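Plarham Shared Workshop: Project Gallery
Kitchen Bench, Two-Handed Robot

The Kitchen Bench project is a member build at the Plarham Shared Workshop, led by Mirsad Zupan and Maribeth Tolentino. Its purpose is to prepare a pair of robot hands for simple food tasks, first in simulation and later on a bench in Bay 8.
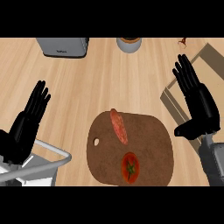 Work on the simulated bench began in March under the working name Gevimari. Each trial starts from a stored layout, and the layouts are kept on the workshop server, where members may copy them for their own builds. The library holds 133 layouts at present.

Simulated bench, overhead view. A tomato rests on a dark brown cutting board between two black robot hands.
Layout and rendering: Maribeth Tolentino. Hand control: Mirsad Zupan.

The team has logged more than 2,000 simulated trials. Results are reviewed every month with Victor Rugemalira, who maintains the control software and approves changes to the grip settings. Construction of the physical bench will follow the review of the next 1,000 trials.

Members who wish to contribute layouts should write to Wilfredo Castillo at the front office. Files must be submitted in the standard workshop format with the name of the author included.

Return to Project Galleries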